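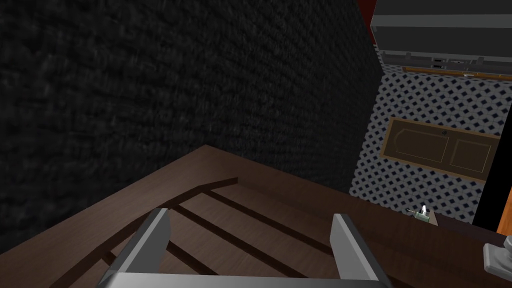

2020-02-18
Sim kitchen, Buveck scene, remote control sessions

Spent the morning getting the hand controller to behave before recording anything. The offset between the controller and the gripper was still set for the old Clorkard scene, so the arm came in tilted. Zeroed it with the fingers wide open over the wood surface and saved that as the new start pose. Please use it for all Buveck runs from now on. The old pose file is still in the folder with "old" in the name. Leave it there until the Clorkard replays are finished.

Target was 40 clean demos of the reach and grasp. Got there, but threw out more than I would like. Most of the bad ones were mine: I closed the fingers too early, then opened and tried again, and the retry ends up in the recording. Two were dropped because the controller lost tracking partway through and the arm froze until it caught up. Those look fine in the wrist view and only show up if you plot joint speed, so check the plot and don't trust the video.

Wrist view notes. Lighting is dim in this scene and the wall on the left is close to black, so there isn't much on that side to judge distance by. I found myself steering by the grooves in the wood and the tiled wall on the right. Worth remembering when we vary textures, as anyone driving will lose the same cues. I would keep the room light fixed for the first batch and only randomize it on replay.

Speed scaling: tried 2 to 1 (hand to gripper) for the last part of the approach. Much easier to stop where I wanted. The full approach at that ratio is tiring on the shoulder, so I switch with the thumb button when the fingers get low. The switch leaves a small step in the velocity. Markach smoothing script takes it out, but it also rounds off the grasp, so run it on the approach segment only.

Storage: the cleaned set is 3,328 frames after trimming the idle start and end. Copied to the Mudaliar drive under today's folder, raw files next to it.

To do:
- fix the timestamp gap on tracking loss, or at least flag it when saving
- add a discard button so we stop deleting by hand
- second driver for the next batch, all of these have my habits in them
- replay all 40 from a shifted start pose
- 200 demos total before the end of February, then first training run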